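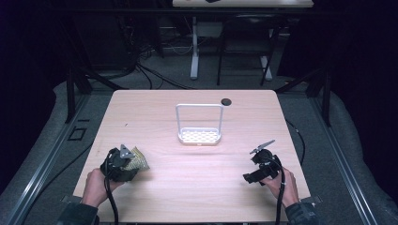
White sponge holder with a drainage tray, on a light wooden table.

Questions about caring for wooden tables and worktops

By Brock McIntyre
August 21, 2024

Many customers write to us with the same questions after they bring a table home, so I have collected the answers on this page. They are for indoor furniture with an oiled or lacquered surface. For garden furniture please use the separate page.

How do I know if my table is oiled or lacquered?

Look at the label under the top. Our Skandby tables are always lacquered and our Gunora tables are always oiled. If the label is gone, put one drop of water in a place that is not much seen. On lacquer it stays round for a long time. On oil it spreads slowly and the colour of the wood becomes a little darker under it.

What should I use for daily cleaning?

A soft cloth, lukewarm water and a very small amount of dish soap. Wring the cloth well and wipe in the direction of the grain, then dry the table with a second cloth. Please do not use the green side of a kitchen sponge. It makes fine scratches, and on lacquer they can not be removed at home.

Can I leave a wet sponge or cloth on the table?

No, and this is the most common damage we see. A sponge should rest in a holder with holes or on a rack, and the water under it should be wiped away the same evening. If the holder has no feet, lift it once a day.

There is a white ring from a cup. Is it permanent?

Usually not. The ring is moisture in the finish. Wait two days with the heating on and it may disappear by itself. On oiled wood you can rub it lightly with a cloth and a little furniture oil. A black ring is a different matter -- the water has gone into the wood, and it must be sanded.

How often should I oil the table?

Two times in the first year and after that once a year. Many people like to do it in November, before the dry months of heating begin. Put on a thin layer, wait 15 minutes and wipe off everything that the wood did not take. Leave the table for one night before you use it.

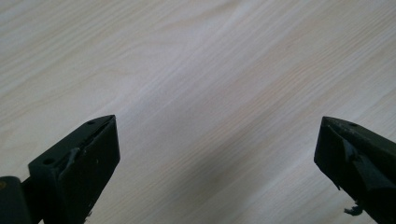 The direction of the grain matters for sanding also. Go along the lines, never across, and use light pressure over the whole top, not only on the stain. If you sand only one spot you get a hollow, and you will see it every time the sun is low.

My new leaf has another colour than the table. Is this a fault?

No. Ash and oak become more yellow with light, and a leaf that was kept in the cupboard has stayed pale. Put it in the table for one summer and the difference will be much smaller.

Which oil do you recommend?

We sell Fehr oil in two sizes. The small tin costs $60 and is enough for 3 dining tables. You can use another brand if it is made for indoor furniture, but please test it underneath first. Cooking oil is not suitable. It stays sticky and after some weeks it smells.

Oily cloths can catch fire by themselves, is it true?

Yes. Put them in water directly after the work, then spread them flat outdoors to dry. Never leave them in a pile or in a closed bin.

Can you repair my table for me?

Our Pekia workshop does sanding and new finish. Send us the article number and two photographs in daylight, and we will answer with a price.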